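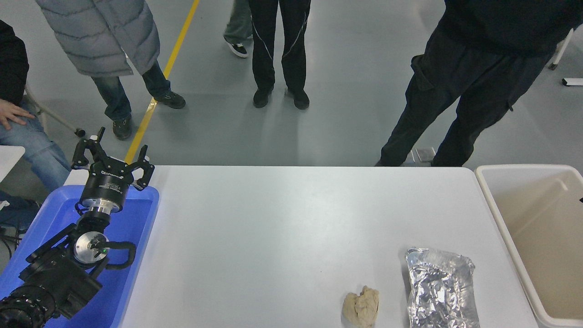
Fladau – Bildbestand »Tischabräumen und Sortieren«
Datenblatt zur Fassung 2
Stand: 4. Februar

1. Gegenstand

Der Bestand Fladau dokumentiert das Abräumen von Tischen nach kleinen Mahlzeiten und Pausen. Erfasst sind Becher, Folienverpackungen, zerknüllte Reste und vergleichbare Kleinteile auf hellen Arbeitsflächen sowie die Behälter, in die sie sortiert werden. Er umfasst 2.473 Aufnahmen aus 29 Sitzungen. Die Erhebung begann im August unter der Leitung von Orsolya Vida; für die Beschriftung ist Ferenc Szalai verantwortlich.

2. Inhalt und Aufbau

Jede Sitzung bildet einen eigenen Ordner. Die Aufnahmen einer Sitzung zeigen denselben Tisch in unterschiedlichen Belegungen. Die Reihenfolge der Dateinamen entspricht nicht zwingend dem zeitlichen Ablauf.

Verzeichnisse:
aufnahmen/ – Bilddateien, nach Sitzung geordnet
listen/ – Gegenstandslisten je Aufnahme
regeln/ – Beschriftungsregeln in der jeweils gültigen Fassung

3. Beschriftungsregeln

Als Becher gilt jedes offene Trinkgefäß aus Papier oder Kunststoff. Folienverpackungen werden unabhängig davon erfasst, ob sie gefüllt oder leer sind; über den Inhalt wird keine Angabe gemacht. Ein angeschnittener Gegenstand ist aufzunehmen, sofern sein Material erkennbar bleibt.

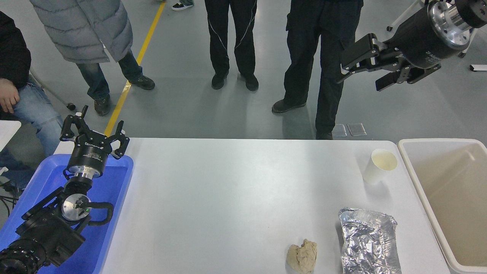 Lässt sich bei einem zerknüllten Gegenstand nicht entscheiden, ob es sich um Papier, Teig oder Brot handelt, ist die Sammelklasse »Rest, unbestimmt« zu verwenden. Eine Zuordnung nach Vermutung ist unzulässig. Behälter am Tischrand werden als »Kasten« geführt, flache Behälter mit erhöhtem Rand als »Schale«.

4. Bekannte Einschränkungen

Helle Gegenstände heben sich von weißen Tischflächen mitunter schwach ab. Bei Folie erschweren Glanzstellen die Bestimmung des Umrisses. In der Fassung 1 waren Becher und Schalen teilweise vertauscht; Botond Medve hat die betroffenen Listen berichtigt.

5. Personen im Hintergrund

Anwesende Personen werden nicht beschriftet. Versuche, sie zu identifizieren, sind untersagt.

6. Nutzung und Kontakt

Die Nutzung ist für Forschung und Lehre gestattet. Eine Weitergabe an Dritte bedarf der schriftlichen Zustimmung. Anträge nimmt Aranka Antal entgegen, Hinweise auf fehlerhafte Einträge Uzma Rizvi – jeweils unter Angabe von Sitzungsordner und Dateiname.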